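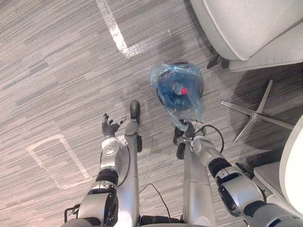
Blue Bag Day at Skundik

We use cookies to remember your gallery settings. Accept / Manage choices

Welcome to the little gallery for our spring clear-out, which took place on 2 March 2023 and went on rather longer than any of us had planned (these things always do, and I say that as the person who drew up the timetable!). It was the whole of the first floor this time, from the reading corner at the Ondska end right through to the long room with the grey carpet, and I'm very grateful to everyone who came in old jumpers and got stuck in.

For those who haven't been to one of our clear-outs, it's quite a simple affair. Bottles and cans go in the bags, paper goes in the crates by the lift, and anything you can't make up your mind about goes on the window sill until So-yul Ji has had a look at it. She has a marvellous eye for what can be used again, and last September she saved a perfectly good desk lamp and most of a dinner service.

Blue bag, red cap
A plastic water bottle in one of the thin blue bags, with the top knotted. I'm fond of that bright red cap showing through the plastic, and it looks very cheerful against the grey stripes of the carpet.

A word about the bags, as several of you have asked. We bought a roll of 200 and they have done us nicely, though they are on the thin side and they do crinkle terribly when you're trying to have a conversation. You can see what's inside them without undoing the knot, and that's a great help when you come to sort everything downstairs. Please tie the top in an ordinary knot and leave the tape in the drawer. Last year we had tape on everything and it took most of an afternoon to pick it off again.

And a word about the carpet too! It's the same one that went down when we moved in, with light and charcoal streaks running all through the grey, and I had my doubts when it was chosen. I wanted green. But it has put up with a great deal of coming and going, and I've come round to it completely. Do empty your bottles at the sink before they go in a bag, all the same, and put the caps back on tightly.

We finished with 84 bags by the door and the kettle on, and Song from the ground floor very kindly brought up a tin of ginger biscuits, which had gone by the time I got there. The crates went off to Fidard the next morning.

If you left a grey scarf or a pair of reading glasses behind, they are in the basket at the front desk. I'll be adding to this page as people send their photographs in, so please do keep them coming, and tell me if you'd like your name put beside yours. The next clear-out will be in September, and I'll bring my own biscuits.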